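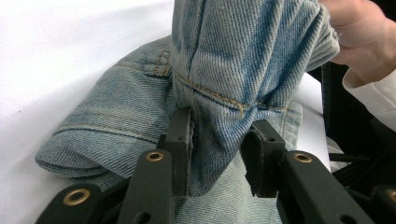
Mindby Fletby
Grasp perception and segment labeling for cloth handling

Overview
Fletby is the perception module of the Mindby software suite. It takes video from a camera mounted at the wrist or on a hand-held gripper and returns three things for every processed image: a cloth mask, a set of seam and hem lines, and a pinch estimate. It runs beside an existing controller and does not command motion.

The module was written for garments. Folded denim, knitwear and toweling change shape whenever they are touched, so Fletby keeps no fixed model of the item. It works from local features such as stitching, weave direction, creases that run toward a pinch point, and the edges of the finger pads.

What it reports

Cloth mask
Per-pixel label: cloth, gripper, hand, background. Where a person is holding part of the garment, the hand is kept as its own class and is never merged into the cloth. Sleeves are a known trouble spot. A loose cuff on the operator's arm may be labeled cloth in low light; see Limits.

Seam lines
Topstitching, flat seams and bar tacks are returned as polylines with a confidence value. Stitching that contrasts with the fabric, such as tan thread on light-blue denim, gives the best results. Tone-on-tone thread needs the high-contrast setting.

Pinch estimate
Position of the squeezed neck of fabric between the pads, the direction in which creases converge on it, and a layer class (single, double, many). The layer class is an estimate from visible folds and pad spacing. It is not a measurement.

Pad state
Open, closing, closed on cloth, closed empty. Pad spacing comes from the linkage pivots when they are in view. If fewer than 2 pivots can be tracked, the module falls back to the pad edges and sets the flag SPACING_COARSE.

Timing
Output rate: 20 results per second on the reference computer
Delay, image in to result out: 100 ms, typical
Startup, including model load: around 200 seconds on first run, shorter once the cache is built

Interfaces
Results are published as plain messages over a local socket. A recorder writes the same messages to disk next to the video, with a shared clock, so that a session can be replayed into a planner at a later time. Python and C++ clients are included. The planner bridge for Najafi is a separate download and must match the Fletby major version.

Calibration
Each gripper needs one calibration file. Place the gripper over the printed target, open and close the jaws fully, and run fletby-cal. The tool finds the pivots and pad edges, fits the linkage, and writes the file. Repeat after changing a finger pad or moving the camera. Worn pad lining shifts the measured pad edge and should be recorded in the notes field of the file.

Labeling tool
Brendell is the desktop viewer for recorded sessions. It shows the mask and seam lines over the video and splits the session at changes in pad state. Labels can be corrected by hand and exported for retraining. Keyboard shortcuts can be remapped. Version 2 projects open directly; older projects must be converted first.

Limits
Fabric with a printed stripe may produce false seam lines. Turn on weave check if the stripe is narrow.
White cloth on a white table lowers mask quality along the outer edge. The area between the pads is less affected.
Cloth that fully covers both pads gives no pad state. The last valid state is held and marked stale.
Light-colored operator sleeves can be excluded with the arm region filter, set per session in Brendell.
Sheer and wet fabrics are not supported.

System requirements
64-bit Linux
Discrete GPU supported by the current driver package
One color camera, fixed focus, rigidly mounted to the gripper body
Auto exposure may be left on. Auto focus must be off.

Package contents
Fletby runtime and clients
fletby-cal and printable target
Brendell viewer, two seats
Sample recordings with corrected labels
Reference manual (PDF)

Licensing and support
Licenses are issued per computer and include updates within the major version. Gripper linkages not covered by the supplied templates can be added on request; send a drawing with pivot spacing and pad dimensions.

Integration questions: Sunee Yensuk
Calibration and new linkages: Rafsan Bhattacharjee
Orders and renewals: Uthai Phetsri

Next scheduled release: September. Changes to the message format will be listed in the release notes before the old format is removed.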